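How Is a Basket Made?

A basket starts as a bundle of thin, bendy sticks. Weavers often use willow or cane. The sticks are soaked in water so they won't snap.

First comes the base. Then long sticks called stakes are bent up to make the sides. Other sticks go in front of one stake and behind the next. If the stakes lean out, the basket gets wider at the top.

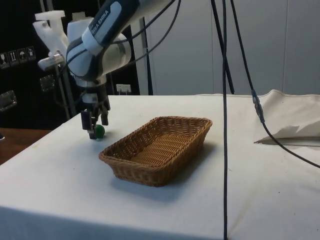

A reader from Skellano asks whether a basket can hold water. Most can't, as water runs out through the gaps. A ball or an apple is too big to fall through.

Try weaving with paper strips. Cut 6 strips and start with 3 going each way.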